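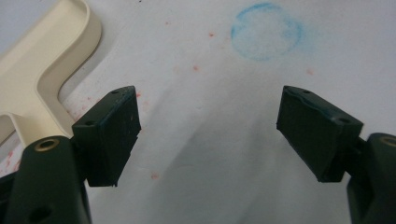

The old bathhouse on Hester Street will keep its tiled front and its name when work on the building starts in May. The town council approved the plan last week, after almost two years of discussion about what should be done with the empty rooms.

The bathhouse was built by the Sekent brick company for its workers. It had 8 bathing rooms on the ground floor, a laundry behind them, and a small apartment upstairs where the manager lived with his family. Later it was used as a clinic for mothers and babies, then as a store for school furniture. The last tenant, a printing shop, moved out when the roof began to leak over the stairs.

Under the approved plan, the ground floor becomes a reading room and a place for local meetings. The apartment upstairs will be divided into two offices. The laundry, which was added to the main building with cheaper brick and has cracks in the back wall, will be taken down, and a yard with benches will be made in its place.

Architect Vaida Dzene told the council that the front of the building is in better condition than many people believe. Most of the green tiles are original. Nine are missing beside the main door, and new ones will be ordered from a workshop that can match the color. The wooden window frames will be repaired one by one and put back.

"The tiles are strong, but the mortar between them is weak," Dzene said. "We must clean it out by hand. It is slow work and I don't want that anybody hurries with it."
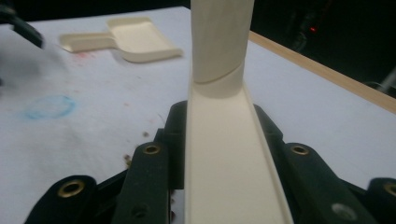

A cream-colored plastic piece with a rounded handle and a long, shallow trough.

Not all residents were satisfied with the decision. Rasmus Uibo, who lives across the street, asked the council to save the laundry too. His grandmother worked there, and he has given the town library her work book and several letters. He said that the laundry was the part of the building which most families on the street remember, and that a yard with benches can be made in any other place.

Council member Zane Liepiņa answered that the repair of the back wall would cost more than all the work on the front. She proposed that the stone sinks from the laundry be kept and placed in the yard, and this was added to the plan before the vote.

The street will stay open during the work, but parking on the bathhouse side will not be allowed. The bus stop moves 100 meters toward Bagheri Square, in front of the pharmacy.

Drawings of the building can be seen at the town library on the second floor, next to the map room. Old photographs of the bathhouse, especially of the inside, are still wanted. They can be left with Ieva Rätsep at the front desk, who will copy them and give them back the same day.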